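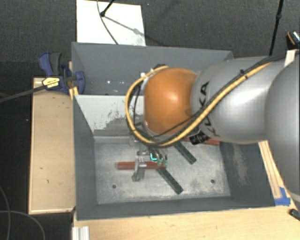

*Red bars and dark green bars in a grey metal bin.*

## Is a messy bin really a messy bin?

Grown-ups love to say "put things away neatly". Should you believe them? Let's check.

Look at the bars in the bin. They don't lie in tidy rows. One red bar is lying flat, and a green one starts underneath its right end. So is that a mess?

Well, it depends what you want. Long, straight things take up least room when they all point the same way. Try it with 29 pencils and a shoebox. Drop them in from above, then take them out and lay them side by side. Which way lets you shut the lid?

Now the part I don't quite believe. Some books say tidy things are always easier to pick up. Are they? Push two pencils tightly together and try to grab just one. There's hardly a gap for your fingers! A pencil lying at a slant may have more space beside it.

But if it's under another pencil, pulling it out could move them both. Hmm.

Firdevs Soylu, who checked this page, thinks neat rows win every time. I'm not so sure. Do the pencil test three times before you take her word for it, or mine.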